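Bernadette Le Goff
Thread, July 2018. People keep asking me whether a machine can do the dishes yet, or the laundry, or the back room of a shop. I've spent a lot of hours near these machines, so I'm putting my answer in one place.

Short version: some pieces of some chores, on a good day, with the table set up for it. A whole chore from start to finish, no.

Take cups. A person picks up a cup without deciding anything. An arm has to find it, pick a spot to grip, close hard enough to hold it and not so hard that it slips out sideways, then turn it so it fits where it's going.

Handles make it worse. A cup lying on its side with the handle underneath doesn't look much like the same cup with the handle on top. You'd think two fingers would be enough for a mug. They are, if they come in from the right angle.

Racks are the part I underestimated. Thin wire, gaps everywhere, and every cup you add changes the space left for the next one. The first one is easy. The last one has to go in without bumping its neighbors.

I kept a tally in June on a rack job at Guvby. 300 tries at moving one cup. 118 needed a person to step in. Most of those were a bad grip, and the rest were a cup put down where it rolled.

Jae-hoon So ran the same job with the rack taped in one position and only 88 needed help out of 300. So a big share of the trouble was the rack sliding. My kitchen doesn't have tape on the counter.

Speed: I can fill that rack by hand before the arm has placed 2 cups. People see sped-up video and miss this. Check the corner for a "4x" before you get excited.

Shop floor is a different story. At Trillus they have one box size, one shelf height, and a line painted on the floor. The machine there has been moving boxes all year and it's dull to watch. I mean that as praise.

Cloth is where I'd tell you to keep your money. A towel has no fixed shape. I've seen a decent fold from a machine when the towel started out flat and square. Out of the dryer in a heap, I haven't.

Someone asked about buying one for a parent who has trouble with dishes. I wouldn't yet. Get a lower shelf, a lighter set of cups, and a rack with rubber feet. Ask me again after a few years.

What I'd like to see next is boring: the same cups and the same rack, with the rack set down at a new angle each time and the arm left alone for a full load. One cup gripped over a tray and five lying on a wire rack is the scale of job I'm talking about.
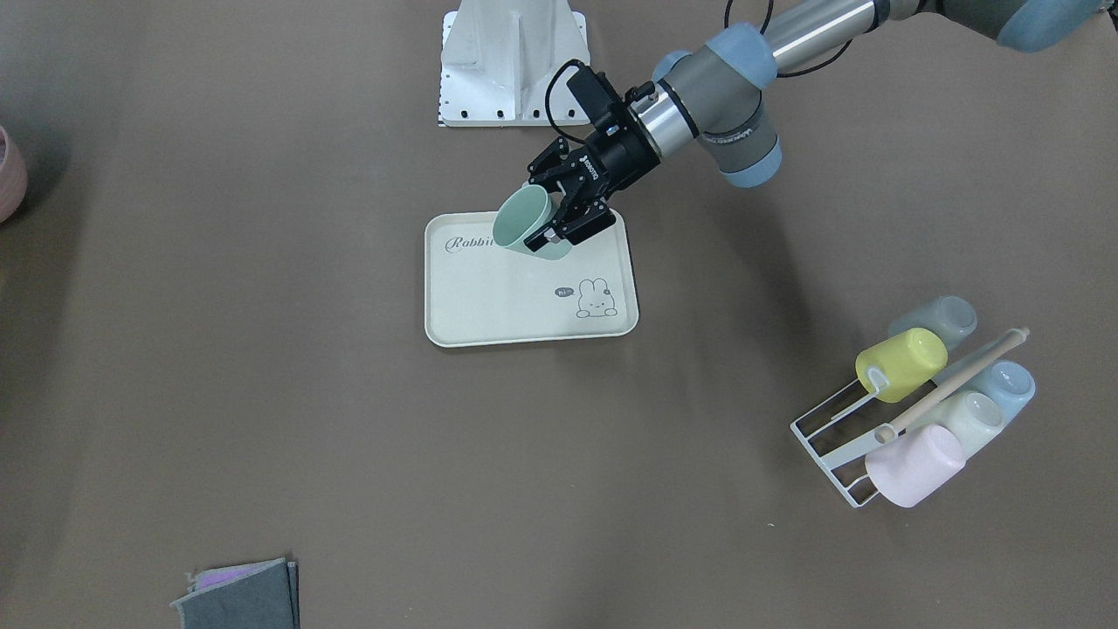 I'll do sweeping and floors in another thread. Those are further along than dishes, mainly on hard floors with the chairs pulled out.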